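Urkard hardware wallet: four months in
Posted by Nadhirah Chong, 8 September 2026

I bought the Urkard in May, after years of leaving my coins on an exchange and feeling slightly guilty about it. I love this thing! It's the size of a bank card, it signs by tapping the back of your phone, and the screen shows the whole receiving address at once (my old Mivero made me scroll, and I always lost my place).

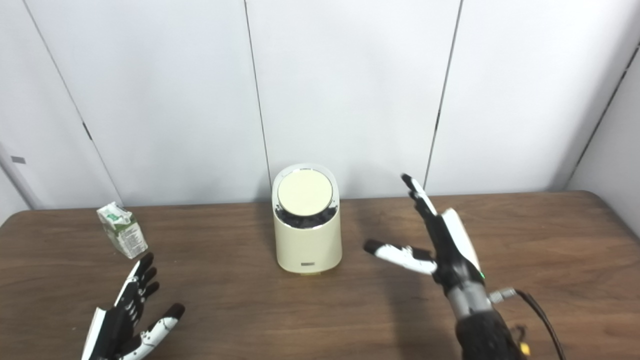
Setting it up

You write down your 24 words, type 4 of them back in, pick a PIN and you're done. I then sent a tiny test payment, wiped the card and restored it from the words — slow, fiddly typing, but the balance came back to the last satoshi. Please do this before you move anything serious.

Everyday use

The app remembers up to 600 labelled addresses, and the labels export as a plain text file, so my tax notes are finally in order.
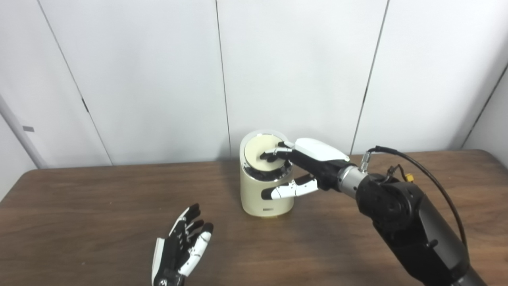

Fee control is lovely too. You can set your own rate or bump a stuck payment later, and I've done both. Lightning is missing, so small spends still go through my phone wallet. The tap can be fussy with a thick case on — mine comes off every time.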